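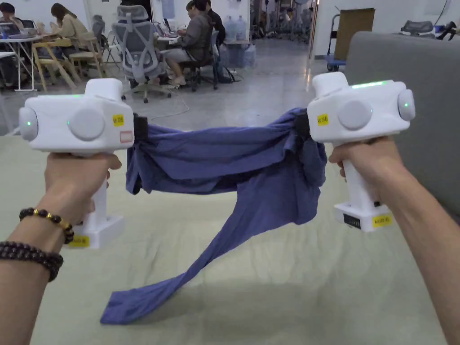

*Two-handed laundry work with the hand-held grippers: one garment, two jaws, one person.*

**Progress report to the Hosseinzadeh Fund, 22 February 2022**
**Project: Karkeo household chores study, laundry strand**

We asked for this grant to answer a plain question: can a machine do the laundry chores that take up so much of a household's time, and if it can't yet, what is it missing? We are now well into the work, and we're having a very good time with it. Some of the answers have surprised us. The short version is that a machine can do pieces of the job, a few of them nicely, and still falls down badly on the parts that people do without thinking.

## Where we stand

Our plan called for 1,099 recorded examples of cloth handling by people. We have 753 that passed our checks. Each one is a person using a pair of hand-held grippers to do a small piece of a laundry chore from start to finish: pick up, spread, fold, turn, lay down. The recordings then go to the learning team, who use them to train the two-armed setup at our Restham site.

We threw out 42 recordings. Most of those had a problem with timing between the left and right sides, and a handful were plain mix-ups in labeling. The timing fault is fixed and hasn't come back.

## What the machine can do now

Flat towels are in good shape. Starting from a towel laid out square, the arms fold it in half and in half again, and the result is something you'd be happy to put in a closet. They are slow -- a person would be through the stack and on to the socks -- but the folds are even and the arms rarely lose their hold.

Pillowcases are close behind. Washcloths are fine too, though the small size means the two arms sometimes get in each other's way, and one has to back off before the other can finish.

So if the question is "can a machine fold a towel," we can say yes and mean it. We're thrilled with that!

## What it can't do yet

Clothes are much harder. A crumpled garment has no obvious top or bottom, and the machine has to find two good places to hold before anything useful can happen. People do this by feel. They give the cloth a shake, run a hand along a hem, let one side drop, and catch it again somewhere better. We've watched our operators do it over and over, and even they have trouble telling us how they choose.

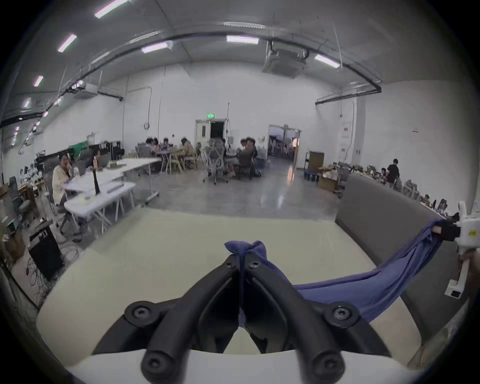
*Cloth held between the black jaws and a white gripper, as seen from one of the grippers.*

The pull between the two sides is the part that has taught us the most. With too little, the cloth sags and the next fold lands crooked. With too much, one side slips out and the whole piece has to be found again. Our operators settle this in a moment. The trained arms tend to go too far one way, correct, and go too far the other.

Three things on the hard list, as the team ranks them today:

- **Finding the second hold.** The first pick-up nearly always works. The second is where most tries end.
- **Sleeves.** A sleeve tucked inside the body of a shirt still stops the machine cold.
- **Knowing when to start over.** A person drops a bad fold and begins again. The arms will carry a bad fold all the way to the end, quite happily.

We don't see any of these as dead ends. The second hold has already improved a good deal with the newer recordings, in which operators were asked to slow down and let the cloth settle before moving on. 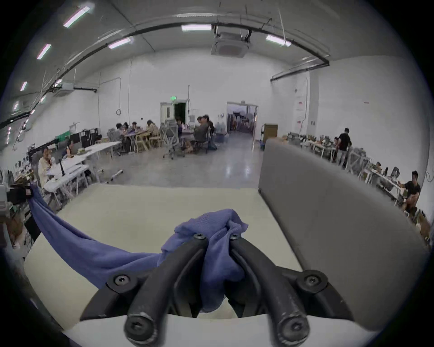

We also changed how we bring new operators in. They used to begin with towels and work up to clothes, and they built habits on the towels that didn't help them later. Now they begin with a crumpled piece and spend a full session only on picking it up and opening it out. It's tiring on the wrists, so sessions are kept short and people trade off between recording and checking.

Checking deserves a mention of its own. It eats more hours than we budgeted. Every example is watched through from both sides before it counts toward the total, and we'd like to keep it that way even though it slows us down.

## Shop-floor side

The Fandetti linen service has agreed to let us try the towel fold in its packing area. We visited to look at the space, and there's a good spot at the end of the sorting line. Their stacks come out of the dryer in heaps, so someone will need to lay the towels flat for the arms at first. That makes it half a chore done by machine. Their floor staff were curious and full of good questions, and they pointed out two kinds of hem we hadn't recorded at all. Both are now on our list.

## Spending

We are within budget overall. Checking is over its line and travel is under, and we'd like your approval to move the difference across. We replaced nine sets of finger pads, all covered by the supplies line.

## Next

Between now and June we plan to finish the remaining recordings, with nearly all of them on shirts and other clothes, and to run the first trial at Fandetti. We'll also retrain the arms with the slow pick-up recordings given more weight. A longer write-up of the towel results, with the failed tries included, will come with the next report.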